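Drostik wrist perception – bench notes, July

Started 2:00 pm, Stestell arm, wrist camera only. Planner build is the one from the Stockdale branch with my changes to the grasp proposer on top. Goal for the afternoon: get the finger mask out of the hand-tuned polygon and into something the pipeline works out for itself, then see what it does to the proposals.

Both views below go in the regression set.

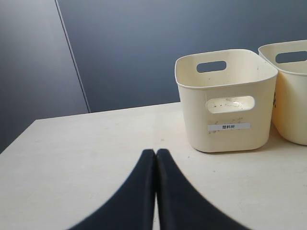
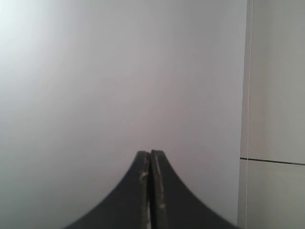 So, the mask. The old polygon was drawn with the fingers fully closed and it was fine as long as they stayed closed. Open them a little and the inner edges leaked into the depth estimate as a phantom obstacle a few centimeters ahead of the wrist, and the planner very politely refused to go anywhere. New version takes the joint reading, projects the finger mesh into the camera and grows it by 6 pixels. I tried 3 first and still got a dark fringe (the fingers are soft at that range, so a tight mask was never going to work). With 6 the phantom is gone at every opening I tried. Very happy with this one!

Next, the confidence gate. Plain surfaces have been our worst case for ages: almost no features, slow shading, and the matcher happily invents depth out of sensor grain. I now count matched keypoints outside the mask and anything under 3,000 marks the depth as "unknown" instead of "free". The planner already knew how to treat unknown space, we just never told it about any. Two lines in the config and a flag on the message. I can't believe how long we lived without it.

Rim detection for open bins: handle cutouts were being proposed as graspable rims, which is kind of right and kind of not. You can see straight through a cutout, so the depth behind it jumps and the edge scores really well. I split them into their own class for now. Would love to use them on purpose later, a handle is a nice thing to hook a finger into, but the approach angle needs its own cost term and I don't want to rush it.

Label text gets passed through as a string and nothing in the planner reads it yet. Check that the Arkine logger keeps Chinese characters intact – last month's export turned them all into question marks.

Still open:
– mask lags when the fingers move fast, probably a timestamp mismatch between joint state and camera
– thin hanging things (cords, cables) vanish after the depth filter; try running the line detector before it
– threshold of 3,000 is a guess, sweep it
– rename "free_ish", please

Pushed to the branch at 5:40 pm, tests green except the timestamp one. Rerun the whole set after the sync fix before touching the cost terms.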